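Ticket: Attendance alerts sent to families of students marked present
Product: Rekell Family Messaging
Site: Hasgate Middle School
Priority: 2
Status: Resolved, monitoring

Reported by front office
Families started calling at 9:20 this morning to ask why they got an absence text. We checked several of the students and all were in class and marked present in the gradebook. The texts say "absent period 1." We need the messages stopped before the afternoon batch at 1:00.

Support, first reply
Afternoon batch is on hold for your site. Please confirm whether teachers took period 1 attendance in the gradebook or in the Rekell app. Also let us know if the bell schedule was changed for today.

Front office
All in the gradebook. We are on the advisory schedule today, so period 1 starts 25 minutes later than usual. The schedule was changed in the gradebook last week.

Support
Thank you. The send log shows 277 absence messages went out at 9:05. Your school has 597 students enrolled. The sync pulled attendance at 9:00, which on the advisory schedule is before most teachers have finished taking roll. Any student without a mark at that time was treated as absent.

There are two separate problems. The Rekell calendar did not pick up the advisory schedule, and the setting "Treat blank as absent" is turned on for your site. It is off by default. The change history shows it was turned on in January from a school admin login.

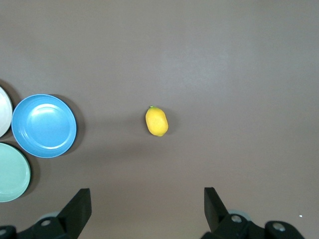 Steps taken so far:

Turned off "Treat blank as absent" for the site.
Reloaded the bell schedules from the gradebook. Advisory and Early Release now both show.
Moved the first sync to 9:45 on advisory days.
Ran a test send to the staff group only. 3 messages created, all for students with a real absence mark.

Please check the three names against your sign-in sheet before we release the hold.

Front office
Checked. All three are out today. Can you send a correction to the families who got the wrong text? We don't want to message the ones whose kids really are absent.

Support
Yes. We compared the 9:05 list with current attendance and removed every student who is still marked absent. The draft correction is in your outbox under Pending. It needs approval from a school admin account. We can't approve it from our side.

Front office
Approved and sent at 11:40. Calls have slowed down. Bernau Elementary uses the same advisory schedule. Do they have this problem too?

Support
Bernau has the blank setting off, so no wrong texts went out there. Their calendar was missing the advisory schedule as well and has been reloaded. Hold released for Hasgate. We will watch the next advisory day and close the ticket if the morning send is clean.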